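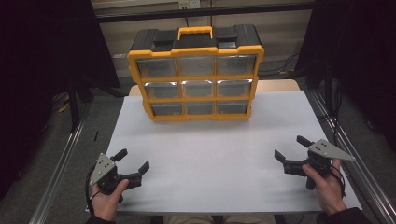

R. Nägeli

2. Fitting the cartridge and balancing the arm

This section applies to the Favia turntable with the straight arm. If you have the older curved arm, use the sheet that came with it.

Before you start, turn the power off at the wall and leave the stylus guard on. Take off the dust cover and put it somewhere it won't be knocked.

Fitting the cartridge

1. Slide the headshell off the arm by loosening the collar. Do not pull on the wires.
2. Push the four coloured tags on to the pins at the back of the Furkima cartridge. The colours are printed beside the pins. Hold each tag with tweezers, close to the pin.
3. Fit the two screws from above, with the nuts underneath. Leave them loose enough for the cartridge to move.
4. Put the headshell back on the arm and tighten the collar.
5. Lay the paper gauge over the spindle and line up the stylus with the inner mark, then the outer one. Move the cartridge until it sits square on both.
6. Tighten the screws a little at a time, first one side and then the other. Check the gauge again.

Caution: the cartridge body will crack if the screws are overtightened. Finger pressure on the small screwdriver is enough.

Balancing the arm

7. Set the anti-skate dial to zero and take off the stylus guard.
8. Release the arm clip and hold the arm by the finger lift, clear of the platter.
9. Turn the counterweight until the arm floats level by itself. Turn it slowly – the last part of the adjustment is very small.
10. Put the arm back on its rest. Hold the weight still and turn only the numbered ring until zero meets the line.
11. Turn the weight and ring together to 2 grams. Set the anti-skate dial to the same number.

Note: the ring is a guide only. If you own a stylus scale, go by that.

Checking

Play the first track of a record you know well. If the singer's voice sounds rough towards the end of the side, go back to step 5. If the arm skips outwards, check the anti-skate dial. A low hum usually means the earth wire is loose at the amplifier.

Replacement screws and nuts are sold as part 873. Tallundale stocks them, along with the paper gauge. The screws from the older arm are longer and will touch the record, so don't mix them.

Speed adjustment is covered in the next section.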